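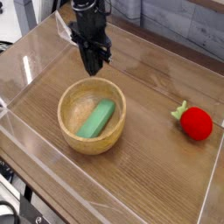
Photo: Wiebke Kleinschmidt

08/12/2025

My letter from the nursing school came in April, and I still keep it in the kitchen drawer, between the batteries and the takeout menus. I was accepted to the evening program. I am older than most people who start this, and English is the third language I have to study in, so I read the letter two times before I called my mother.

Several readers asked me how a person goes from eleven years of bookkeeping to this, so I will try to write it down in order.

When I was nine, I was in the hospital for a long time with a kidney disease. It was in Hernska, the town where I grew up, in an old building with very high windows. I do not remember the doctors well. I remember the night nurse, Mrs. Czerwiński, who had cold hands and always warmed them under her arms before she touched my stomach. She taught me a card game, and she did not let me win. My mother worked in the bakery and could come only in the afternoon, so for the rest of the day I belonged to the nurses.

I did not decide then to become one. I would like to write that I did, because it makes a better story, but at nine I wanted to drive a bus. I finished school, I learned accounting, I moved here with my husband, and I found a job at Kenico, where I did invoices and payroll. It was a good job and the people were kind. I could have stayed there until my pension.

What changed was my father-in-law. He had a stroke three years ago, and he stayed for 50 days on the rehabilitation floor. We took turns to sit with him. My turn was the evening, from six until they sent me home. I started to help with small things -- the blanket, the cup, the slippers that were always under the wrong side of the bed. One of the aides showed me how to turn him so that his weak shoulder was safe. I did it wrong, she showed me again, and I did it right. I drove home that night and I was in such a good mood that my husband asked me what had happened.

After that I took a course for nursing assistants at the Skonadari center. The course cost me $1,159, with the books and the uniform but without the shoes. I paid it from the money for our vacation, and my husband said the sea would wait. I worked weekends as an aide for almost 2 years and kept the office job on the other days. I do not recommend this to anybody with small children. Ours is nearly grown, and even so there were many dinners from the freezer.

The hardest part was not the body work, which I had been afraid of. It was the telephone. When you speak to a patient, you have your hands and your face to help you. On the telephone with a pharmacy I had only my accent. I wrote down my sentences before I called, and I kept this paper in my pocket with the spelling alphabet on the other side. By the second winter I had stopped using it, except for the long drug names.

For the application I had to write an essay about why I wanted to become a nurse. I wrote four versions. The first was all about Mrs. Czerwiński, and my friend who read it told me that it was a nice essay about another woman. The last version was about the shoulder, and about learning to do a thing correctly after doing it badly. I also had to take a chemistry exam. I will not tell you my grade, but I passed it.

I would like to tell Mrs. Czerwiński. My mother asked in Hernska, and she heard that Mrs. Czerwiński retired a long time ago and moved to live near her son. My mother has the name of the village and will send a card there. I wrote the text for it myself, and it was more difficult than the essay.

Classes begin in two weeks. I have a used stethoscope, a new backpack, and a parking permit for a lot that is, I am told, always full after five. Anatomy is first, and the book is so heavy that I cut the reading list into pieces and taped it inside the cover. If somebody has a good method to learn the bones of the wrist, please write it in the comments. I have tried with a song and I keep losing one bone.

Wiebke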